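Cell notebook, Flellbridge workshop
April 2026
Written up by N. Yazdani. Also present: Abbas Farahani, Ákos Virág.

Subject: working rules for the desktop teardown and rebuild cell, revision after the Barnano audit.

Firouzeh wants the rules in a state where someone from Clodau can run the cell without one of us standing next to them. The present sheet is two pages of habits, some of them contradictory. Went through it line by line at the bench with a tower in place. Anything we could not tie to a hazard, a damaged part or a failed run was struck out.

Kept from the old sheet, unchanged:
Mains lead off the tower and out of the cell before it goes on the bench. Power supply units are never opened, by hand or by arm.
Tower on its side, opening upwards.
Side panel stored outside the reach of both arms.
Fixture position checked against the stop before the first move of the day.

Drive insertion took up most of the morning. Old wording was "lower drive carefully", which is no use to a programmer. Replaced with three figures: approach speed 40 mm/s down to the case rim, 2 mm/s from the rim to contact, abort at 16 N on the wrist axis. Abbas wanted a higher abort value as the carriers are stiff going in. Left it at 16 until we have a reason in the log. If it trips, the arm holds position and waits. It does not retry by itself.

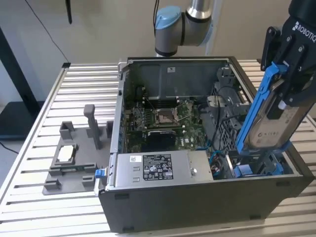 Drive in its blue carrier at the right side of the case. CPU socket empty, lever up.

The empty socket raised a point the old sheet misses. With the lever up and no processor fitted, the contact area has no protection from anything dropped or dragged over it. New rule: no carried part crosses an open socket. Paths to the drive side go round by the right or stay at transfer height until clear of the board. Ákos checked the stored paths and found one from the Kordestani job that cut straight over. Deleted, along with its copy in the backup folder.

Carrier grip. Hold across the carrier or the drive body, not on the release end. Fingers closed on the release end can flex it, and a flexed carrier goes in crooked. Grip force is set per carrier type and written in the job header. Nobody changes it from the pendant during a run. If it needs changing, stop, edit the header, initial it here.

Cables. Loose bundles inside the case are the commonest cause of stopped runs. The rule is now a check by eye before each start, with a person at the bench, looking at the drive bay side in particular. Anything lying in the path gets moved by hand with the arms stopped. Tying back is allowed with the soft ties only. The vision check stays on but does not count as the check.

Two arms, one case. This was the longest argument. Abbas prefers a shared zone with software interlock. Ákos prefers one arm inside the case outline at a time, the other parked above the rear wall or further back. We have gone with Ákos for now. It costs cycle time, roughly 70 seconds over a full rebuild, and it is far easier to explain to a new operator. The interlock stays enabled underneath as a second layer. To be looked at again once the zone limits have been measured properly; the present ones were typed in from a drawing.

Arm cables. Slack to be checked at full reach and at park, both arms, after any change of mount or tool. A loop that clears at park can still catch on a drive cage at reach.

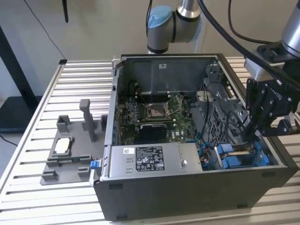 Should the operator be allowed to reach into the case while an arm is only paused?
Only after a protective stop has been set and confirmed on the pendant. A program pause can be resumed from the other station, so for the purposes of this sheet a paused arm is treated as a moving one.

Fixture. Parts go back to their own pocket and nowhere else. Thin boards stand in the long groove, never flat on the bench slats, where they can slip down and pick up scratches. Wipe the pockets at change of shift. If a printed block shows a crack, the whole fixture comes off; no glue repairs.

Earthing. Bench bonding lead tested weekly, result in the back of this book. Wrist straps for anyone handling boards or memory. Nima asked whether the fixture plastic needs treating. Don't know. He is borrowing the field meter to take readings with parts in and parts out.

Risk assessment: the one on file covers a single arm with the earlier tool. Needs redoing for both arms with the present fingers. The clamping points between finger plates and case rim are not in it at all. Firouzeh to sign, I will draft.

Open items
NY: draft risk assessment, fair copy of the sheet.
ÁV: measure zone limits, replace the drawing values.
AF: collect force traces on carrier insertion, all types, before anyone touches the 16 N figure.
NA: static readings at the fixture.

Old sheet taken down from the board. Pencil copy of the new one is pinned up until the fair copy is ready.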